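Packing the snack bag, the slow way

My sister has been asking since July for one of my snack bags, and I finally ran out of reasons to put it off. If you have been reading here for a while you know the kind I mean: a big brown paper bag from the grocery store, the sort with the twisted handles, filled with things that will keep on a shelf and taste good at ten at night when the kids are finally down. She lives 115 miles away and claims the stores out there don't carry anything I like, which I take as a compliment.

So yesterday morning I cleared off the white table, made coffee, and got going. I always begin with the little crinkly packets, the dark blue ones, and I always change my mind about them. Too early and they get squashed, too late and I forget them altogether.
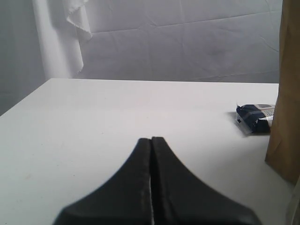 My mother packed the way she did everything, fast and with her coat already on, and we would get to my aunt's house with crackers you could have poured out of the box. I went the other direction. I like to put things out on the table first and look at them, and drink half my coffee, and move the heavy ones closer. The can goes in first (always!), and then whatever comes in a bottle, and I tuck the jar with the gold lid up against the side where it can't roll. My sister will have that jar open before she has her shoes off. She did the same thing with the last one, and then called me to ask if there were more.
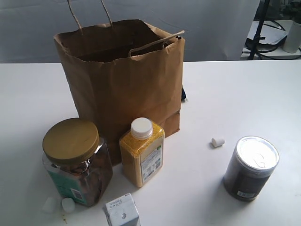

I should say something about the bags themselves, because people do write to ask. I save every one that comes into this house. They live folded flat between the refrigerator and the wall, and when I pull one out I run my hand around the inside to push the bottom square. If you skip that the whole thing leans, and then you are chasing cans across the floor like I was last Thanksgiving at the Ojeda place, with everybody watching from the porch.
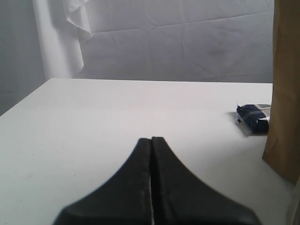

Gisela Lagos

Soft things and light things go on top, and that is where the packets end up after all my fussing. Anything that crackles when you touch it should be the last to go in and the first to come out. I also put a smaller paper bag in with the big one when I have something I want her to find on her own, and I fold the top over and leave it at that. No note. She knows my folding by now. 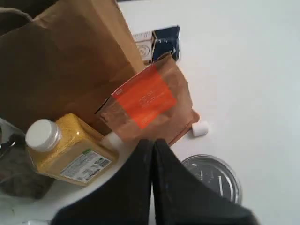 What I haven't figured out is the yellow stuff. I love having it in the pantry and I can never decide if it counts as a present. It's heavy, and she will have to cook something, and she has told me more than once that a snack bag shouldn't come with homework. But there are 3 cold months ahead of her and I think she'll thank me, so in it goes, down near the can.

I'm driving out there as soon as the car is back from the shop. If you have a favorite thing to send somebody you miss, leave it in the comments, would you? I still have a little room on the left side.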